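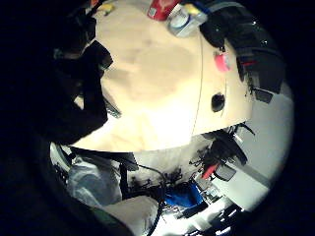

A hand-held gripper at the practice table, with a red can and a clear container toward the back.

Karine MacDonald has run the Grimosier robotics project at Nombridge for four years. It began as an after-school club and is now a credit course, with students working in pairs on one problem from the first week to the last. This year the problem is clearing a table.

"It sounds like a chore, and that is why I picked it," MacDonald says. "Everybody in the class has cleared a table. They all think they know how it works."

The students don't start by programming. They spend the first part of the course doing the task themselves with a gripper held in the hand, recording each attempt. The recordings become the training data for the arm they use later on. MacDonald wants 600 usable recordings from the whole class before any model is trained.

"Usable is the word they argue with me about," she says. "Somebody will bring me a recording where they fumbled the can, picked it up again and carried on. Do we keep it? I let them make the case. Some pairs keep recoveries and some throw them out, and in January we compare."

The first year was less organized. The class collected 4000 short clips with no agreement on where a clip should start or what the files should be called, and most of the spring went into sorting them. MacDonald now has each pair write a one-page collection plan before they touch the equipment.

"I have the plan from last year's best pair taped inside the cabinet," she says. "It's very dull. It says what time the blinds go down."

Light is a steady topic in the class. A glossy tabletop can throw back enough of it to wash out part of a recording, and students tend to notice only when they play the file back. MacDonald does not correct for it in advance. Her view is that an arm that works only under perfect light is not much use, so she asks for a mix and has the pairs note the conditions in their logs.

Objects are chosen the same way. Cans are easy to understand and harder to grip than students expect when they are lying on their side. Clear plastic gives the most trouble.

"You can tell a room of teenagers that a clear container is hard for a camera to make out," she says. "They nod. Then they lose a week to it and they believe you."

The project gets by on little money. Flovier, a local machine shop, cuts replacement parts at cost, and the class had $400 this year for everything else. MacDonald spent $300 of it on storage drives. The rest went to tape and cable — mostly cable.

Grading is based on the logs and a final run, in which each pair's trained arm gets ten minutes at a table it has not seen before. The Imrie, a regional meet for school teams, uses a similar format, and MacDonald plans to enter two pairs. She has not decided which.

Asked what she would change, she says she would lengthen the hand-held stage. Students are eager to get to the arm, and she understands why, but the pairs who rush tend to come back and record again.

"They squeeze too hard, they come in too fast, they twist the wrist at the end," she says. "The arm learns all of it. I'd like them to see their own habits before they have to watch a machine do them."

The next collection session is on Wednesday, November 19, 2025. Students should bring their logs and one object from home that the class has not used yet.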